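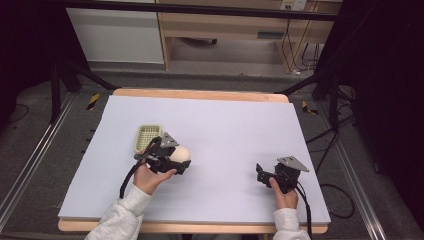
The basket, the ball, the table.

Simdale, 2021-09-02

Bus was late so I ran from the stop. Gudeck Street, all uphill, bag banging on my hip. Noemi Rizzi had said five and it was twenty past and she is not a person who waits, she'll lock up and go home and you'll hear about it till November.

She hadn't locked up. She was on the step with her boots off.

"He's not coming," she said.

"Who's not?"

"Vojtěch. He rang. Says we can have the lot, he doesn't want to see it."

The lot was his mum's. Old Mrs Hájek, number 67, the house with the lemon tree everyone nicked from. Three weeks gone. I'd mown her lawn since I was twelve and she paid me in coins out of a Gajdoš biscuit tin, always warm from sitting on the window sill. The coins I mean. Never the biscuits, never saw a biscuit.

So in we went. Hot inside, shut-up smell, camphor and gas. Noemi took the kitchen. I got the back room becuase I was late.

Boxes. Wool. A sewing machine, a Rerno, weighed as much as a calf. Letters in Czech tied with kitchen string and I put those straight in my bag, he could shout at me later. A raincoat with 2 bus tickets in the pocket. Both the same day, both one way. I stood there a good while over those.

Who buys two tickets and keeps them both?

"You working or what," Noemi yelled.

"Working!"

Under the bed a suitcase, brown, strap gone stiff. I thought money. You do think money. Got the strap undone with my teeth nearly. A kid's jumper, blue, one elbow darned in green. A school report. Hájek, Vojtěch, could try harder. And a bank book with $177 in it, last stamp the week he left for the mines.

She'd been putting it in a bit at a time. You could see. Dollar, dollar, two dollars, then a gap where the winter must of been bad, then dollar again. My name wasn't anywhere near it but I felt caught out, all those coins I took home for that little square of grass.

Noemi came and looked over my shoulder. Wiped her hands on her shorts.

"Ring him," she said.

"You ring him."

"I've rung him. He's heard enough of me."

Phone was still on, in the hall. Number on the wall in pencil, big figures so she could read them. I dialled it. Got it wrong, some bloke in a pub. Dialled again.

Rang and rang. Noemi in the doorway with the jumper over her arm, folding it, unfolding it. Outside someone was at the lemons, I could hear the branch go.

"Yeah," he said. Just that. Sounded like her.

And I had nothing ready. I said, it's me, I did the lawn. I said there's a suitcase. He didnt hang up. I could hear a telly at his end, then I couldn't.

"The brown one?" he said.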